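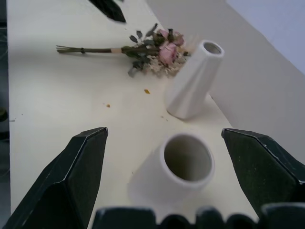 Niilo Ahonen wrote back that we should not order the second arm before the new year, as the price from Skonamberg may still go down. I am not so sure. In October they asked 3,000 for the arm alone, and now it is 4,000 with the green fingers and a spare pair.

2021-11-01. I made the budget again tonight. Shipping to Gullville is 200, the wrist camera cable 70. The vases and the dried roses I pay myself — they are cheap, and for practice in gripping I want thin things also, like stems.

Must ask Anneli if Gimora gives us longer time to pay. The table can wait until spring.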